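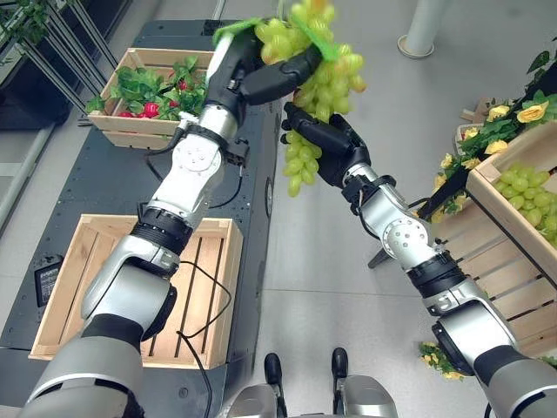
The Majimbun retail program released the results of its produce-handling trial on September 30, 2022, finding that two-handed robots can complete simple stocking work but are not ready to replace staff on the shop floor. The trial, carried out with Zorkgate, centred on moving fruit between crates and displays. Grapes were chosen as the main test item. A long bunch shifts its weight when lifted, and the program's method calls for one hand near the top of the cluster and the other lower down to keep it level.

Of 200 attempts, 73 per cent were finished without help from an operator. Most of the remainder were stopped when a bunch caught on its neighbours or the grip had to be reset.

"The movements are sound, but the pace is well below that of a person," said program lead Fitriani Mandagi. "A grocer would not yet consider this a labour saving." 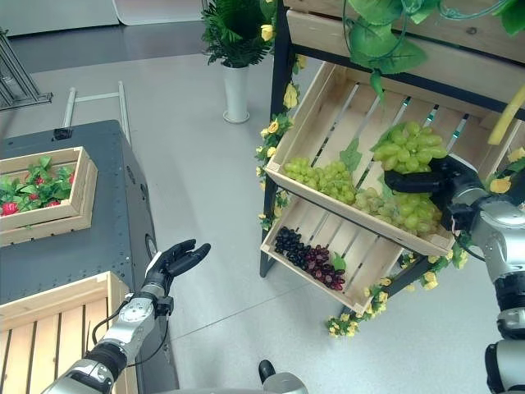 A robotic hand at the upper crate of green grapes, with darker bunches on the level beneath.

Rohani Wijaya, who advised on store practice, said checking fruit for spoilage remains outside the scope of the work. A second stage, covering shelf tidying and the folding of cloth bags, is scheduled to begin in December.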